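Open day at the Lockyer workshop: the two-arm sorting cell
Posted by Coralie Ruddock, July 16, 2024

The Lockyer workshop opened its doors for an afternoon and ran its conveyor cell for visitors. The cell has two arms working over one short belt, a bin at the belt end, and control software written in-house under the name Trirnalis. Jarrah Tautahi gave the technical talk and Bronwyn Sutcliffe ran the console. The task is simple pick and place with foam blocks. Most of the talk dealt with what has to be right before the first pick: where the belt is, where the bin is, and what each arm is allowed to do near the other.

Four pictures follow, with notes from the talk and from the questions asked at the table.

1. Layout grid

Blue painter's tape on the table, next to the green belt. The tape divides the work area into cells, and positions were called out by cell during the talk. It is a guide for people. The software works from taught coordinates and does not read the tape. Edges lift and tear with use, and Tautahi relays a strip when it no longer shows where a cell ends.
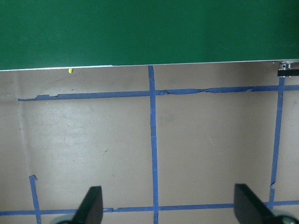
2. Wrist view

Each arm has its own approach height over the belt. At this height both fingers stay in view along the bottom, with the belt edge running across the upper part and a tape crossing between the fingers. Sutcliffe uses the belt edge as a quick check on wrist rotation: if its angle has changed from the stored view, the arm goes back to the reference pose before anything else is done. 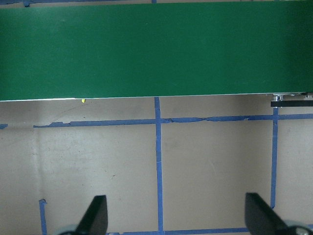

Does the belt have to stop for each pick?

In the present setup it does. The controller halts the belt, waits for it to settle, and then releases the arm. Picking from a moving belt requires an encoder signal in the motion planner, and that work is scheduled for August.

3. Both arms at the belt

The left arm has a purple block between its fingers at the belt, with a yellow foam cube a little farther along. The right arm is over the table with its gripper open. The blue bin sits just past the belt end and is padded with white foam.

The rule for shared space is basic. The belt area is treated as one zone, and an arm must hold the zone before it can descend. The other arm may move above the table in the meantime. This costs cycle time, and Tautahi said he would accept the loss until the collision model has been checked over a longer run. The log displayed at the console stood at 1263 attempted picks, of which 1110 were completed without operator input. The remainder are sorted by cause, and the largest group is a block gripped off center.

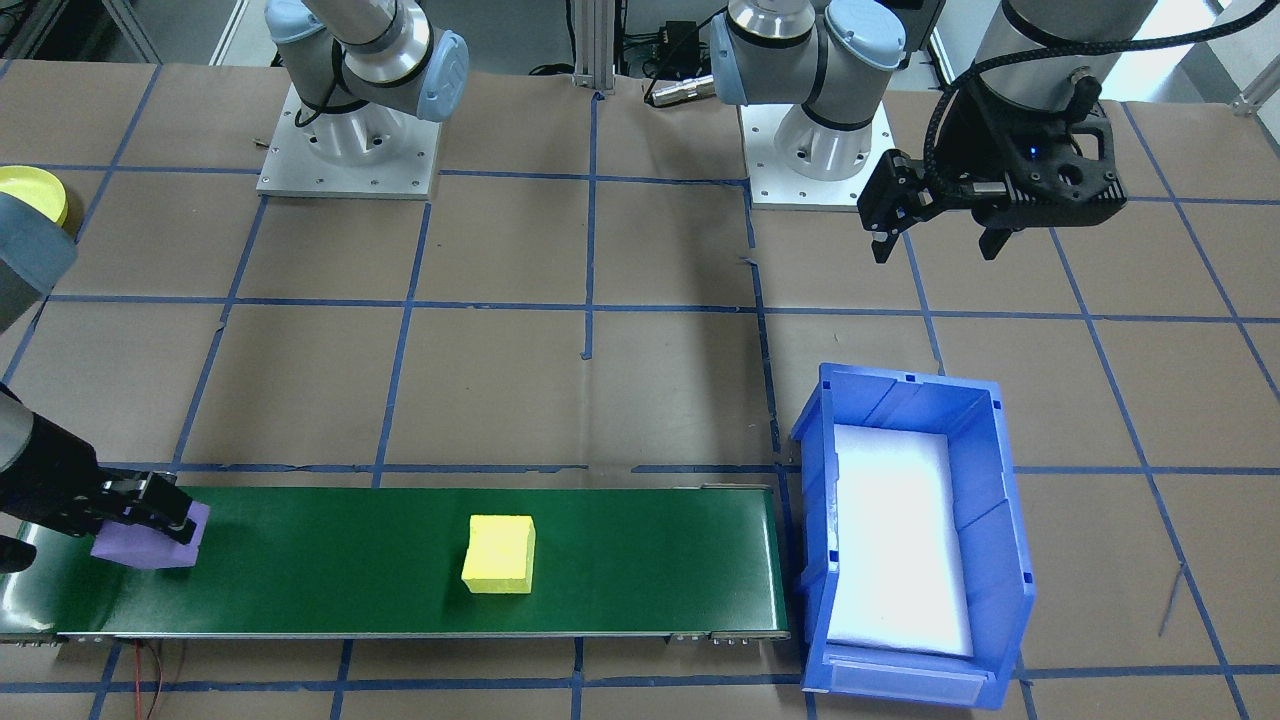
Corey Bolger thought the single zone was too cautious. In his view the belt could be split in the middle, with a handover only when a block crosses the line, and most of the waiting would go away. Tautahi agreed on the principle. His objection was that the wrists are wider than the blocks, so two zones on a belt this short would still overlap.

4. Bin end

The gripper is at the corner of the bin, one finger just above it. The bin is set at an angle and very close to the belt, and the release point has to allow for both. It is stored relative to the bin, so moving the bin means teaching two corners again. Sutcliffe went through the procedure for a group of 12 visitors. Lettering on the other arm's joint reads "UNIVERSAL ROBOTS", for those who asked about the make.

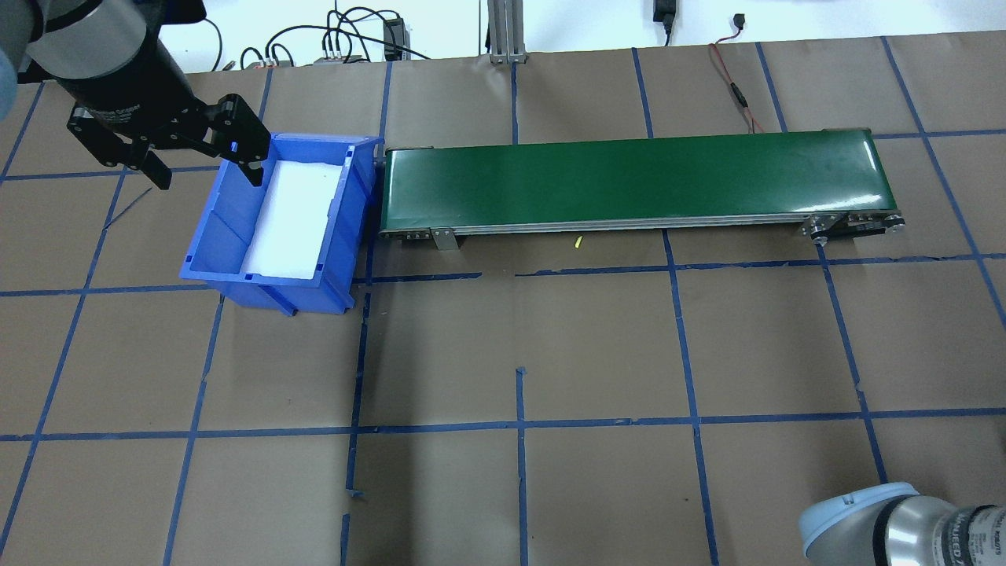 What happens if a block is dropped between the belt and the bin?

The gripper reports its finger width after closing and again before release. If the second value is too small, the cycle stops and the console asks for an operator. No automatic recovery is attempted outside the belt zone.

Copies of the talk slides are held at the Lockyer front desk. Questions on the zone logic should go to Jarrah Tautahi, and requests for group visits to Ataahua Rewi.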